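Products > Simulation > Edport Grasp Bench > Open day demonstration

Print this page | E-mail this page
Shares: 76 | Comments: 7

Edport Grasp Bench is a software package for testing pick-and-place routines on a simulated arm before any hardware is booked. Bednarek supplies it as a site licence with the Grolon task library. The notes below cover the version shown to visitors at the Ramodow open day on Sunday, January 10, 2021.
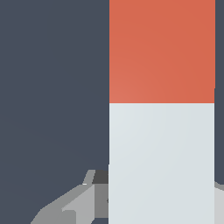 Two views from the block task, both rendered in the simulator.

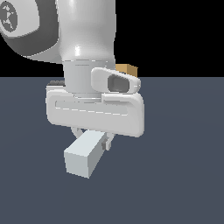
Demonstration programme

Igor Wilczyńska ran the block task for each group of visitors. A session lasted 20 minutes and was shown on the wall display, with the solver settings open on a second screen. Visitors could ask for a change to grip force, approach angle or block mass between runs. Friction was left at the library default until the last session.

Questions on contact behaviour took up most of the time. The bench calculates finger contact at every solver step and writes the result to the run log. Surface texture is not modelled in the standard tasks. Users who need it for vision work must load their own materials.

Views

Any number of views can be attached to a task. A view may be fixed in the room or mounted on the arm. Close views are useful for checking finger placement, but a large block can fill much of the picture, and a second view from further back should be kept open. All views in a run share one clock.

Task library

The Grolon library holds 3,417 start positions for the block task. Each has a number, and a run can be repeated exactly by entering that number with the same solver settings. Changing the step length gives a different run, even from the same start. Stored results from earlier releases must be converted before they are compared.

Licence and support

The licence covers one site. Log export is included. Import of customer arm models is charged separately and needs a complete joint description, with limits and link masses. Incomplete files are returned.

Bożena Wasilewska handles requests for a repeat of the demonstration at customer premises. State the operating system and the arm model in use when writing. A display with two inputs is needed on site.

Print this page | E-mail this page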